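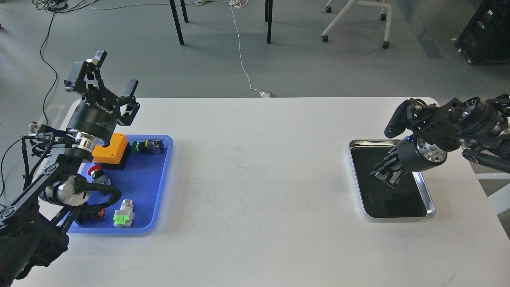
Small parts get lost because they are put down in too many places. A repair that should take an evening runs into the weekend while you look for one screw, and most of that time can be saved with a few trays and a clear bench. Pick trays with a raised rim, like the blue plastic one with the push buttons in it, so that round pieces stay put when the bench gets bumped. A baking sheet works too, but the low edge lets washers slide off when you carry it. I have used the same trays in my garage in Ostley for years and they clean up with dish soap.

Before you start

Clear the whole bench, including the things you think you will need. Wipe it down with a damp cloth and let it dry. A light-colored top makes dropped parts easier to find. If yours is dark, tape down a piece of white shelf liner.

Put a magnet on a string within reach. It will pick up steel screws from the floor, but brass and most stainless will stay where they fell, so keep a flashlight handy as well. Held low, almost flat to the floor, it makes even a tiny washer throw a shadow.

One job, one tray

Don't mix jobs. If you are fixing a lamp and a doorbell on the same day, each gets its own tray, and the tray goes back on the shelf with everything in it when you stop. Write the job on masking tape and stick it to the rim. Pencil holds up better than marker if the tray is oily.

Trays of the same size can be stacked when they are empty. With parts inside, put a board between them. 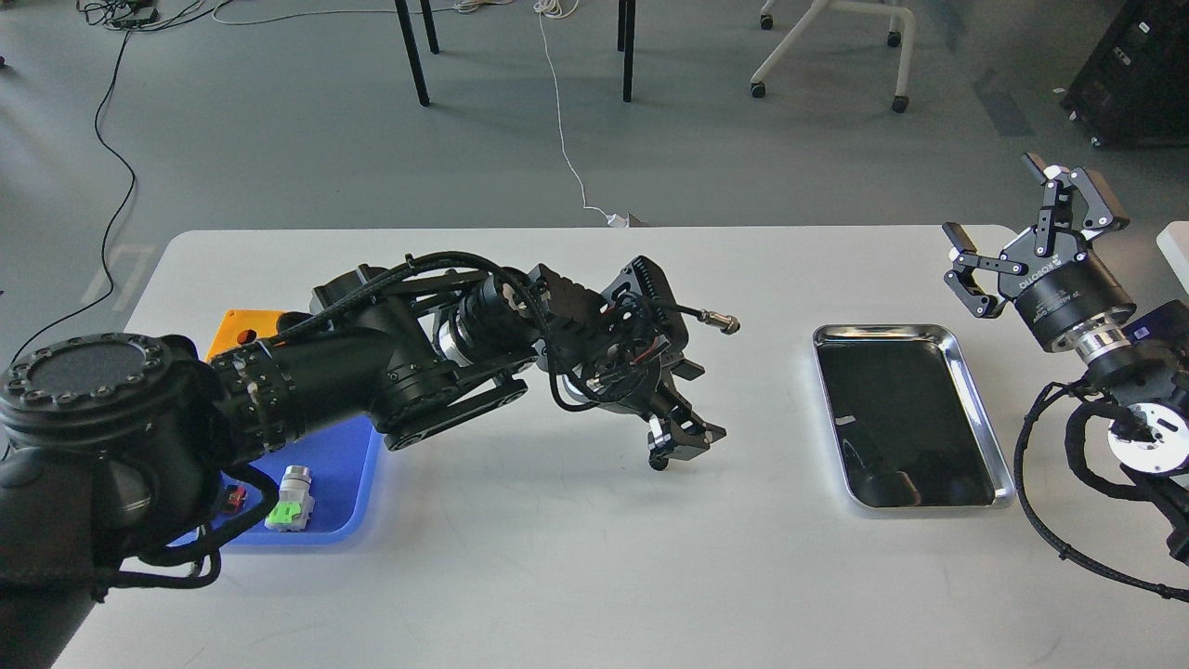

Sorting as you take things apart

Lay parts down in the order they come off, left to right. Screws of different lengths should go back in their own holes loosely, or be pushed through a piece of cardboard with the outline of the cover drawn on it. For springs, use a jar with a lid.

Switches and buttons should be kept with their own nuts and collars. Thread the nut back on by hand as soon as the switch is out. Tag any wires before you pull them – the power should be off and checked long before this point – and write down which terminal each one came from.

Storing the leftovers

I keep spares in 480 ml jars on a shelf over the bench. A jar that size filled with screws is heavy, so the shelf needs to be fixed to the studs. Throw out stripped screws when you find them. Go through the jars once a year. I do mine in November, when the garage is still warm enough to sit in.
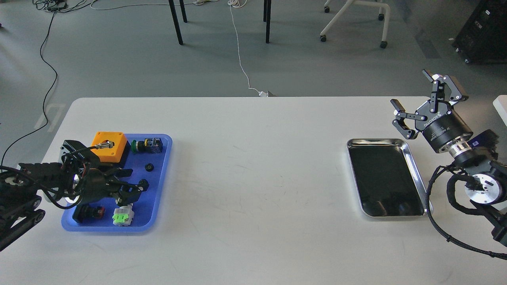 Rosario Benedetti wrote in to say that muffin tins beat trays for anything under an inch, and that a strip of felt in each cup stops the rattling. Felt does hold on to metal filings, so shake it out over the trash between jobs.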